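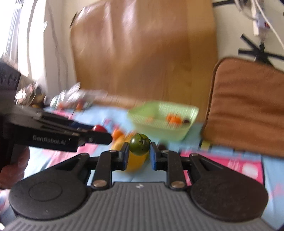
4. Postponement and the home side

Home Articles Issues Authors Search
11 min read

The literature on home advantage in basketball is large and mostly agrees with itself. Home teams win more often than they should, and the crowd, the travel and the referees take turns being blamed. What happens when the fixture is moved has had less attention. In the professional game a moved fixture is a nuisance with lawyers attached. In the Jidus women's league, where the hall may also be wanted for a dog show, it is closer to a way of life.

Our data cover 1,656 scheduled fixtures over four seasons. For each one we recorded the original slot, the slot in which the game was played (if it was), the venue, the final score, and the reason for any change as entered by the home club. The last of these deserves a warning. The league's form offers a free-text box, and clubs have used the freedom. "Floor" is a common entry. So is "hall". One club in Ulen entered "see last time" for a whole winter, and last time, when consulted, said the same.

4.1 Coding the reasons

Both authors coded the entries separately and then met to argue. We had planned a single meeting. The main quarrel was over games called off for want of players, which Šindelář wished to treat as illness and Bednárik as scheduling, on the grounds that players in this league have been known to recover on the morning after the game. We settled on a separate category, "short squad", and have been polite to each other since. The other categories are venue, transport, officials and unexplained. The unexplained category is larger than we would like, and we have resisted the temptation to explain it.

A fixture counts as postponed if it was moved by at least a full day. Late starts were left out, however late. The record for these belongs to a game at Zovdale that tipped off after the café had shut, an event still spoken of in the minutes. Games moved to a different venue on the same day were also left out, although they return in Section 5, where travel is treated properly.

4.2 Who gains from the wait

The obvious guess is that postponement helps whichever side asked for it. A club with its point guard in bed would prefer to play when she is out of it. The league's rules give the home club first say over the new slot, so there is a second obvious guess, that home clubs do well out of moved games whoever asked. Both guesses are popular with coaches, generally the visiting ones.

We compared each postponed game with the meeting of the same two clubs, at the same venue, in the nearest season in which it was played on time. This is a crude form of matching. It takes care of some standing differences between clubs, such as the slope in the Mikuš gymnasium, which every visiting coach mentions and which the club denies having. It does nothing about players who join, leave, or spend a season abroad and come back with opinions about zone defence.

On this comparison the home side does slightly worse after a short-squad postponement and slightly better after a venue postponement. Neither difference is large enough to disturb anyone's sleep, and the intervals around both take in zero with room to spare. When the two are pooled they very nearly cancel, leaving a result of such flatness that we checked the code for a mistake. We found one. It was in the table headings.

Figure 2. Tabletop with a light blue cloth printed with cartoon figures.
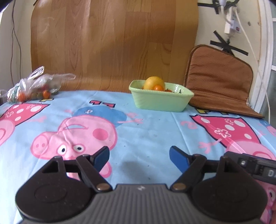

The picture changes a little when the length of the delay is taken into account. Games replayed within the same month look much like games played on time. Those pushed to the end of the season do not, and they favour the stronger club at either venue. We suspect this says more about April than about postponement. By then the lower half of the table has usually made other plans, and a rearranged trip to a distant hall has to compete with exams, weddings and the better weather. Attendance of players, as entered on the score sheets, thins out accordingly. Two of the late games finished with four players on one side, in keeping with the rules and not much else.

4.3 Crowds

We had hoped to say something about spectators. Clubs are asked to enter an attendance figure after each game, and most do, with a marked fondness for round numbers. The figure of 400 appears repeatedly for a hall whose fire certificate would take a dim view of it. Having tried several ways of correcting the figures, each of which produced a different crowd, we dropped the variable. Readers who believe that home advantage is all in the crowd will find nothing here to trouble them, and nothing to help them either.

4.4 Limits

The clubs chose which games to postpone, and they did not choose at random. A side expecting to lose heavily may find its hall unavailable more readily than a side expecting to win. Several club secretaries volunteered this view of other clubs. Our matching cannot rule it out, and the reason box, for all its charm, is not a sworn statement.

There is also the matter of games that were never played. The league awards these on paper to the side not at fault, and where fault could not be found it awarded them to the side that wrote in first. We have left them out of all the comparisons above. Putting them back in raises the home side's share of wins, which fits with the home secretary generally having the form to hand. Section 5 takes up the question of travel, beginning with the clubs that share a minibus.

Shares 2 Comments 4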